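# When the left arm went up: our kitchen task fault

In May we lost most of a week to one fault in the simulator. I collect the notes on this page for the people at Pullora and Vutgate who asked me what had happened, and for anyone else who runs two arms from one controller. My English is not perfect, so please write to me if a sentence is unclear.

The task is simple. The robot stands at a kitchen counter and must pick up small things with the right arm, one after the other, and put them down again in a new place. The left arm should wait low, close to the body. We planned 500 runs during the night with the Bugti controller, and we wanted to use the good ones for training at Preltiteck.

## What we noticed first

In the morning the report said that all the runs were finished with no error. I was happy for as long as it took to make coffee. Then my colleague sorted the runs by the height of the left wrist, and 31 of them were far above the others. In those runs the left arm had left its waiting position and gone up, although it had received no task.

The right arm did its work in the normal way, so the score was good. Our score only looks at the objects on the counter. It does not look at the arm that should be doing nothing - this was our mistake and we have changed it.

## What was wrong

We first suspected the collision settings and spent a full day on them. This was the wrong place. The fault was in the waiting position itself. When the right arm reached far forward, the controller looked for a better balance of the whole upper body, and the left arm was free to help. We had forgotten to lock it after the last update of the configuration file.

The limit for the left shoulder was also missing. The arm could rise until it came to the end of its joint, and the safety stop did not react, as it was listening to the right side only. On a real machine a person could stand there. For this reason we stopped all tests on the hardware until the lock was back.

## What we changed

- The left arm is locked in its waiting position before each run.
- The safety stop listens to both sides, with a delay limit of 300 milliseconds.
- A run is rejected if the idle wrist goes above the set height, even when the score is good.

After this we repeated the night with some 3000 short runs. The left arm stayed down in all of them. I still check the wrist heights by hand every morning, and I will do so until the summer.

## The view from the robot

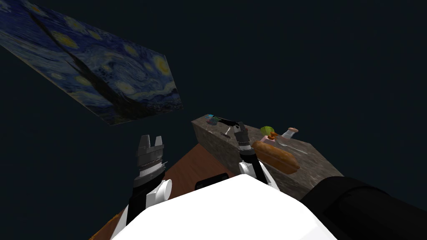

The fault is easy to miss if you read only the table of results, so I now ask everybody to open the pictures too. A person who checks the task looks at the right gripper first, over the counter near the bread, and the eye stays there. The left gripper is the one to look at: it is up by the Starry Night panel, open, with nothing in it. I have put the same view in our checklist, next to the line about the shoulder limit.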